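Chapter 4
Public Land and the Public Notice

Towns own more land than most residents realize. Some of it is easy to recognize, such as a ball field or the lot behind the library. Some of it is a strip along a creek or a parcel taken years ago for unpaid taxes. When a town wants to sell or lease any of this land, state law usually requires it to tell people first and give them time to respond.

This chapter follows one such case. Skeltville, a river town of about 2000 people, owned a wooded tract known as the Hollow. The town council received an offer for the tract from a builder, Nodberg, which planned to put up houses there. Before the council could vote, it had to publish a notice and hold a public hearing.

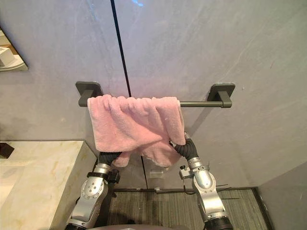 Figure 4.1 Pink towel on a dark gray towel bar.

The notice ran in the local paper for two weeks in December. It gave the parcel number and the time of the hearing but left out the name "the Hollow." Many residents read it without knowing which land was meant. Melati Menon, who lived next to the tract, asked the town clerk for a map and passed out copies to her neighbors.

At the hearing, 14 people spoke. Most were against the sale. Maxence Besnard, a council member, argued that new houses would bring in tax money and help pay for the water system. Others wanted the town to keep the land and lease part of it for parking near the Helmy Street bridge.
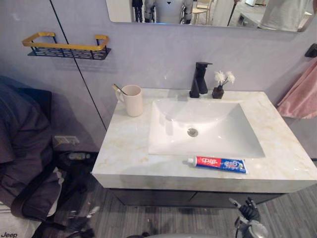

Figure 4.2 Bathroom vanity with a marble countertop, a white basin and a black faucet.

A hearing does not decide anything. The council listens, the clerk keeps the minutes, and written comments go into the record. The vote comes later, at a regular meeting. In Skeltville the council put off its vote and ordered a second notice with the common name of the land and a map. We return to the result in the last section of the chapter.
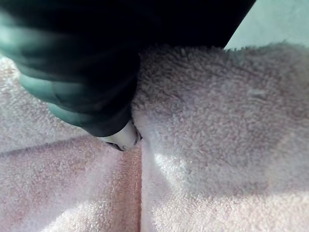 Key Terms

Parcel: a piece of land with its own number in the tax records.
Public notice: a printed or posted statement of what a government plans to do.
Minutes: the written record of a meeting.
Lease: an agreement to use land for a set time in return for payment.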